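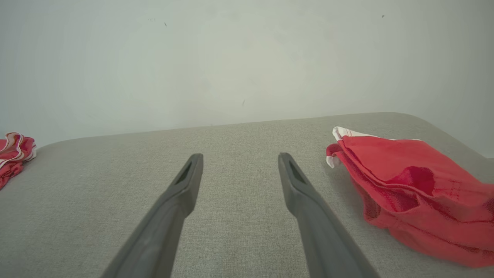

The Sarkell gripper open over the gray seat, red cloth to the right.

I have now had the Sarkell tidying kit from Dranitz for 5 weeks, and several readers have asked if it is worth the money. I will try to answer fairly. I paid for it myself, 2269 euros with the wrist camera included, and I was a little ashamed when I told my sister the price.

The kit comes in two boxes. The arm is in the bigger one and everything else is in the smaller one, together with a printed guide of 70 pages. The guide is written well, but the chapter about calibration comes after the chapter about first use, so I did these two things in the wrong order and lost one evening. Nelli Nurmi from customer support answered my message the next morning and was very kind about it.

My main interest was clothes. In our home they are left on the sofa and the chairs, and I wanted to know if the arm can pick them up and put them in a basket. With one thick piece, for example a towel, it manages well. The two fingers go down slowly, close, and lift. With thin T-shirts it often takes only a small fold, and then the shirt falls halfway. I learned to set the closing force one step lower than the guide says, and this helped more than I expected.

Color matters also. Red things on a gray seat are found quickly. My gray wool socks on the same seat were a different story, and I had to mark them by hand in the app almost every time.

The noise is acceptable - I can talk on the phone in the same room. The arm must be fixed to a stable table, and mine was too light, so I bought a heavier one. Please count this in your budget.

What I don't like is the subscription. After the first year the app costs 510 euros per year if you want to keep the cloth program, and without it the arm does only the basic movements. My friend Lauri Tikkanen has the older Zukico model, which has no such fee, but he says it drops more things.

I will keep mine until the first year is over and then decide. Next I want to try it with bed sheets, and Venla Kauppinen has promised to lend me her bigger basket for that.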